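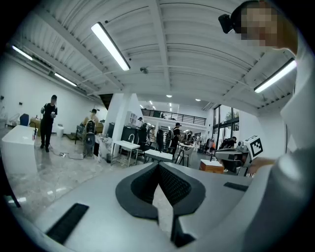 Home Business Work and Technology Features Archive Subscribe

The Hands Behind the Machine

8 July 2020

For most of its history, the training hall at Hivberg was a place where equipment was repaired. The company maintained commercial kitchens and laundries for hotels in the Drarkbridge area, and its employees were hired for what they knew about pumps, motors, and wiring. The hall is now used for a different purpose. Employees spend their shifts doing household tasks with hand-held grippers, and the recordings of their movements are used to teach robots to do the same tasks.

The change began in December, when Hivberg signed an agreement with Ellance, a developer of domestic service robots. Ellance required a large supply of recorded human work: picking up bottles, moving bowls, clearing tables, opening cabinets. Hivberg had a high-ceilinged building, a maintenance business that was losing contracts, and 43 employees whose positions were under review. Of that number, 40 accepted retraining. The other 3 took a severance payment offered under the company's existing policy.

Catrin Lewis, who directs operations at the site, was responsible for the transition. She describes the early weeks as difficult. "We asked people with long experience to learn how to lift a cup," she said. "Some of them considered it an insult, and I understood why. We had to show that the work had a standard and that the standard was hard to meet."

The standard is set out in a handbook that each operator receives on the first day. The gripper has two fingers, and an operator using it must give up most of what an ordinary hand can do. There is no thumb to steady an object and no palm to support it. A task that takes a moment by hand may need several attempts with the tool before the movement is smooth enough to keep. Operators are told to approach an object at an even speed, to close on it without striking it, and to release it only when it is fully supported. Recordings that include a dropped object are kept in a separate group and reviewed by the team leader.

The square printed markers fixed to the tools allow their position to be tracked through the room. Operators must avoid covering them with a sleeve or turning them out of view for long periods. Many also wear a camera on the head, and the company has had to consider how long a person can reasonably carry that equipment.

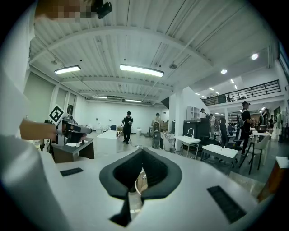

The question of physical strain was the first to be raised formally. Under the old arrangement, a technician might walk several miles in a day and lift heavy parts, but the motions varied. The new work is lighter and much more repetitive. Nnamdi Igwe, an operator who also serves as employee representative, collected written statements from his colleagues during the first quarter and presented them to management. Sore wrists and stiff necks were the most common complaints.

As a result, recording sessions are now limited to 40 minutes, followed by a break of 10 minutes away from the equipment. Operators may also ask to change stations once during a shift. Ms. Lewis said the limits reduced the daily volume of recordings at first and that Ellance was informed of the reduction before it took effect.

Mr. Igwe considers the limits adequate but not final. He would like the company to commission an outside study of wrist injuries, and he has asked that team leaders stop posting individual output on the notice board. The second request was granted in the spring. The first remains under discussion.

Pay has been a more complex matter. Technicians had been paid according to trade certificates, which have no bearing on the present work. Hivberg agreed to preserve existing rates for two years, while new employees enter on a single scale with increases tied to the range of tasks they are qualified to record. Two people at neighboring stations may therefore earn different wages for the same activity. Mr. Igwe called this "a reasonable compromise that will not look reasonable for long," and expects it to be the main subject of the next round of talks.

The floor itself has been divided into areas that correspond to parts of a home. There are sinks, cabinets, counters, and low tables, and the furniture can be moved so that the robots do not learn a single arrangement. Operators have a say in how the areas are set up. Several of the tasks now in use were proposed by employees who had cleaned hotel kitchens early in their careers and knew which objects were awkward to handle.

Containers have proved to be among the more demanding items. A bottle with a narrow neck can be held firmly at one point and slip at another, and a metal bowl is easily pushed aside by a finger that arrives too low. New operators practice with both before they are assigned to a full kitchen sequence.

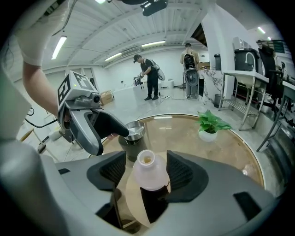

What the Company Expects Next

The agreement with Ellance runs for a further year. Neither party has said whether it will be extended, and employees are aware that the recordings are intended to make machines more capable of work that people do now. Management has addressed the matter at two staff meetings.

"We have made no promise that this job will exist in ten years," Ms. Lewis said. "We have promised that nobody will learn about a change from the newspaper."

The company has reserved funds for a second retraining program, to be run with the technical college at Idahosa. It will cover the installation and servicing of robots in hotels and care homes, and former technicians will have priority for the first places. Their trade certificates, set aside under the current pay scale, will count toward admission.

Mr. Igwe has put his name down for the course. He continues to record four shifts a week, most of them in the kitchen area, and trains new operators on the remaining day.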